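Flaker (television series)

Flaker is a reality television series in which the members of one household plan a family wedding on camera while a hidden share of the budget is controlled by the producers. It was made by the production company Mikkelsen for the channel Prollar and ran for 290 episodes over nine series. The format was devised by Jytte Briem, who also acted as executive producer for the first six series. Blažena Halás presented the programme from the second series until its end.

The series belongs to the group of programmes usually called wedding reality or bridal reality. It differs from most of that group in following a single wedding for a whole series, where comparable programmes normally complete one wedding per episode. Episodes were 30 minutes long, including breaks, and were shown in an early evening slot. The last episode of each series, known as the ceremony episode, ran to twice the normal length and was shown on a Friday.

Name

The title comes from a word used by the production crew for a guest or supplier who agrees to attend and then drops out. The working title during development was The Long Table. Prollar rejected it on the ground that it suggested a cookery programme. In the opening series the word "flaker" was applied on screen only to guests. From the third series it was also used for hairdressers, florists, bands and, in two episodes, a registrar's deputy.

Format

Each series opened with 14 members of an extended family and their close friends, called the household in the programme's own terms. The couple to be married counted as two of the 14. The household was given a total budget, of which one part was stated openly and the rest was held in sealed sums. A sealed sum could be released by a vote, by completing a task or by the decision of the couple.

Votes were held once in every block of four episodes. Each member of the household had one vote, except that the couple voted jointly. A tied vote was settled by the person who had spent the least money up to that point. This rule was widely disliked by participants and was changed in the fifth series, after which the presenter drew a name.

Tasks were of three kinds. Supplier tasks required a member of the household to obtain a service below a fixed price. Guest tasks concerned the seating plan and the invitation list. Appearance tasks covered clothes, hair and make-up, and in later series these took up the largest share of screen time. 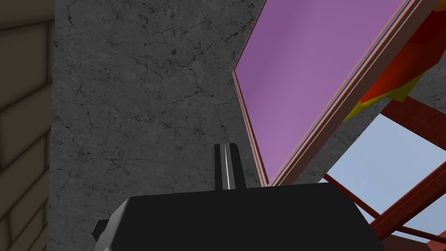
A member of the household could leave at any time without penalty to the couple. If someone left, their remaining allowance passed to the common fund at half its value. In the first series three people left before the ceremony. The highest number of departures was in the seventh series, when six members withdrew following a dispute over the bride's second dress and the ceremony episode was recorded with a reduced household.

The sealed sums were set by the producers before recording began and could not be altered afterwards. The smallest sealed sum in any series was intended to cover a single item, such as shoes or a cake stand. The largest was fixed at 4000 and was reserved for the wedding party's hair and make-up on the day. Briem described this in the programme's companion magazine as the one cost that every couple had guessed wrongly during the casting interviews.

Production

Development

Briem had worked as a researcher on studio quiz programmes before joining Mikkelsen. The first outline of Flaker was written as a single documentary about a wedding in the town of Hustau. The couple in question postponed the wedding twice, and the material gathered in the meantime, mostly arguments about money between the two sets of parents, was cut into a short pilot. Prollar ordered a first series on the strength of the pilot. The Hustau couple did not take part in it.

Casting

Households were recruited through open application. Applicants had to provide a written list of everyone likely to be invited and the consent of both families. The casting team interviewed members of each family separately and compared their estimates of cost. Families whose estimates agreed closely were generally turned down. A second interview took place at the family home with a single camera and was sometimes used in the opening episode.

No household was allowed to include a person working in the wedding trade. This condition was introduced after the second series, in which a cousin of the groom was found to run a marquee hire business and to have quoted against his own relatives.

Filming

Location filming for each series began in April and followed the household through to the ceremony. Crews were small, with two camera operators, a sound recordist and an assistant producer present at the home on filming days. Meetings with suppliers were normally recorded on the supplier's own premises. Recording at the home stopped at nine in the evening under the terms of the participants' agreement, although the household could telephone the assistant producer to report anything said after that time. These calls were re-enacted by the participants themselves the next morning and marked on screen with a caption.

The vote sequences were recorded in a studio on the edge of Hustau. The studio was also used for the presenter's links and for the reunion programme that followed each of the last four series.

Design

The set was redesigned three times. The original version used a long dining table and a painted backdrop of a garden, both carried over from the pilot.

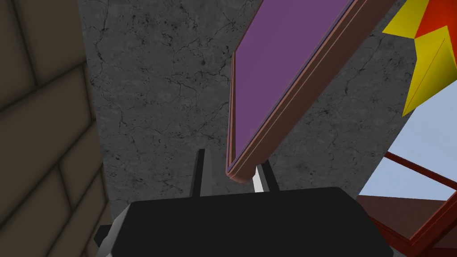

The third series introduced the vote boards, on which the names of suppliers were placed as the household made its choices. The boards were used in every later series with only small changes of size. They were long rectangles in two colours, and the same pairing can be seen in the purple board with the salmon-pink rim illustrated in this section. Purple was used for the main surface because white lettering remained legible on it under studio lighting, and the pink rim was taken from the channel's own colour scheme at the time. The boards were hung level for the first vote of a series and tilted for the remainder, a practice which viewers took to have some meaning in the scoring. The design team stated that the tilt reduced glare.

The opening titles showed a place card being written, crossed out and written again. The handwriting in the titles changed with each series and belonged to a member of the household, normally the mother of the bride or of the groom. The theme music was a short piece for clarinet and drum machine, kept without alteration throughout the run.

Presenters

The first series had no presenter on screen. Information was given in captions and in a voice-over read by Briem. Audience research commissioned by Prollar found that viewers could not easily follow the sealed sums, and a presenter was added for the second series.

Blažena Halás had previously worked as a stylist for stage productions and had appeared on Prollar as a guest expert on hair. Her role in Flaker was at first limited to explaining the rules and announcing the result of votes. From the fourth series she also visited the home and took part in appearance tasks as an adviser. She was not permitted to recommend a supplier by name. Her most repeated segment was the trial, in which the bride's planned hairstyle was built in full, timed, priced and then taken down again. A trial in the sixth series lasted through an entire episode, and the style was later abandoned in favour of a plain bun with a comb.

Halás wore her own clothes for the first three series in which she appeared. A wardrobe allowance was agreed later.

Reception

Early notices were mixed. Critics praised the editing of the family meetings and found the rules difficult to follow. The sealed sums were compared by one reviewer to a tax return read aloud at a party. Opinion became more favourable after the vote boards were introduced, and the fourth and fifth series are generally regarded as the strongest.

The programme was criticised on two main grounds. The first was that the budget system rewarded conflict within families. Mikkelsen replied that every household had access to an independent adviser during filming and for a period afterwards. The second concerned the amount spent on appearance. Hair, make-up and clothing accounted for more than half of recorded spending in the last three series, while catering fell to its lowest share in the ninth. Trade publications took the opposite view and credited the series with encouraging clearer written quotations from hairdressers and make-up artists.

Several phrases from the programme passed into wider use among its viewers. "Sealed" came to mean any cost that a couple preferred not to discuss, and "to go to the board" meant to ask relatives for a formal decision.

Later series and ending

Briem left the programme after the sixth series to develop other formats for Mikkelsen. Under her successors the number of tasks was increased and the supplier meetings were shortened. The eighth series experimented with two weddings in one household, those of a mother and her daughter. Both ceremonies were recorded, but the vote rules had to be suspended for four episodes because the two couples could not agree on which of them had spent less.

Prollar ended the series after its ninth run. The final ceremony episode was followed by a reunion programme in which former households returned to the Hustau studio. The original dining table was brought back for this recording and later placed in the reception area of the Mikkelsen offices.

Related programmes

Flaker: The Trial was a spin-off made up of extended hair and make-up segments, presented by Halás. It ran for one series.

Flaker: Seating was a late-evening companion programme in which former participants discussed the guest tasks. It was shown during the fifth and sixth series and used the vote boards from the main studio set.

See also

Bridal reality television
Wedding hairdressing
Seating plan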